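Ticket 1770 – Live concert video: sound runs ahead of picture after the second song
Product: Clenis player, desktop version
Status: Solved, waiting for confirmation
Category: Playback / Concert archive

First message

Hello,

I bought the full concert video of Hesden, the one recorded at the Nusemham hall on their anniversary tour. The first two songs play well. From the third song the sound comes earlier than the picture, and it becomes worse with every song. In the drum solo I hear the hit and only afterwards I see the stick go down.

What I tried already:
Closed the player and opened it again. No change.
Downloaded the file a second time, in the night when my connection is better. No change.
Played another concert from my library (Pandey, the acoustic evening). This one is perfect from start to end.

So I think my computer is fine, but I am not sure. The whole album is played in order in this concert, and I would like very much to watch it in one piece.

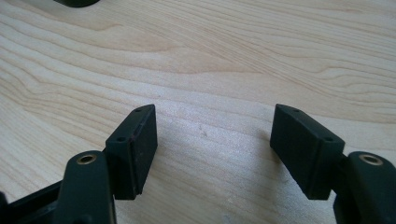
I forgot to write that I use headphones with a cable, so it is not the wireless delay that your help page speaks of. With the loudspeakers it is the same. The subtitles for the talking between songs are also late, and they stay together with the picture and not with the sound.

Reply from support

Thank you for the clear report. Please open the video, go to Settings, then Playback, and tell us what is written next to "Audio track". Please also jump directly to the last encore without playing the songs before it, and tell us if the sound is still early there.

Second message

Next to "Audio track" is written "Soundboard mix". There is also a second choice with the name "Hall mix", which I had never noticed.

I jumped directly to the encore. The sound is early there too, by about two seconds. When I change to "Hall mix" the singer and his mouth are together again, also in the third song where the problem begins. But the hall mix is less nice to listen to – the bass is very loud and the guitar solo almost disappears under the public.

I went back to the soundboard mix after this and the fault was there again, at the same place. 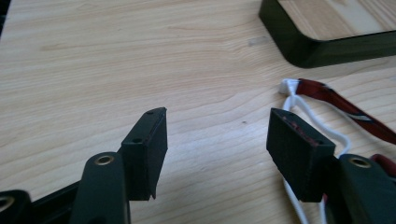 One more thing, maybe it is useful. In the soundboard mix the pause between the second and the third song is very short. In the hall mix the singer tells a story about the old rehearsal room, and the people laugh. In the soundboard mix a part of this story is missing, but in the picture he is still speaking. Perhaps somebody has cut it from one track only?

Reply from support

You have found it. The soundboard track was edited between the songs, in several places, and the picture was not. This is why the difference grows through the concert. Your computer and your download are both in order.

A corrected file is now in your library as version 54. Please remove the old one first, then download again. The player keeps the old audio track in its memory if both files are present.

Third message

I removed the old file and downloaded version 54. It took 10 minutes. The third song is correct now, and the drum solo also. The story about the rehearsal room is complete in both mixes.

I have not yet watched the encore. I will do this tonight and write again if something is wrong. The chapter list still shows the old times, so when I click on a song it starts a little before the end of the previous one. For me this is not urgent.

Reply from support

Thank you. The chapter times will be changed on our side and you do not need to download again. We leave the ticket open until you have seen the encore.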